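Posted January 19, 2025
By the front desk, Ross office

Wondis label printer — blank labels, then feed errors. Keeping this as one running log so whoever picks it up next doesn't start over.

Problem: since the Fulluvbridge update the shipping labels come out blank or half blank. Queue says "complete" every time. No error on the panel. Happens from both desk computers, and from the laptop.

First thing tried — power off, wait, power on. Same.

Second. New roll of labels from the Rumov box. Printed 2 good ones, then blank again. Got excited for nothing.

Checked the labels are the right kind, the heat kind, no ribbon needed. Scratched one with a fingernail and it left a dark line so the coating is facing the right way. Ruled that out.

Cleaned the print head with the alcohol pen. Let it dry. No change at all. Cleaned the roller too while the lid was open, lots of glue on it. Feeds better now, still blank.

Darkness setting was at 2. No idea who set it to that. Moved it up to 22, test page from the printer's own menu came out perfect. So the head is fine. The test page prints fine and the shipping labels dont, which says computer side to me.

Took the driver off, put it back from the Wondis site. Restarted. It came back with the page size set to letter. Changed to 4 x 6. Sent one label — printed the top third, address missing. Sent the same one again and got the whole thing. Sent it a third time, blank.

Queue had 47 old jobs stuck in it from the night before. Cleared all of them. It went fine for most of the morning after that, then back to blank around lunch. Queue was empty when I looked so it isnt only that.

Swapped the cable. Same. Different port. Same. Plugged straight into the computer with no hub and got a run of good ones, long enough that I closed this ticket. Reopened it after lunch.

Support line for Fulluvbridge had me on hold forever, then said to send the log file. Sent. They want to know if it started in September when we changed to the new account. No, it was fine right through the holidays.

Where it stands: test page good every time, anything from Fulluvbridge is hit or miss, a plain text page from the notes program is good. We have 400 orders to get out and are writing some by hand. 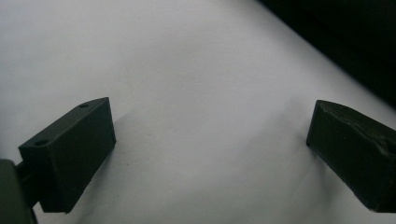

Reply from Rumov Support: Thanks for the notes, they help. If a plain text page prints and yours doesn't, check what format Fulluvbridge is sending. The update moved a lot of accounts to PDF and the driver has to turn that into a picture first, so a light one can drop out. Go to Settings, Printers, Label format, and pick the direct option for your model. Then set darkness again in the driver, as it overrides what you set on the printer.

Update — found the format setting, it was on PDF. Changed it. Driver darkness was at 2 as well, so that's where it came from. Put it to 22 to match.

Ran a batch from desk one, all good so far. Desk two still to do, laptop still to do. The hub is staying unplugged for now. Leaving this open untill tomorrow's pickup has gone.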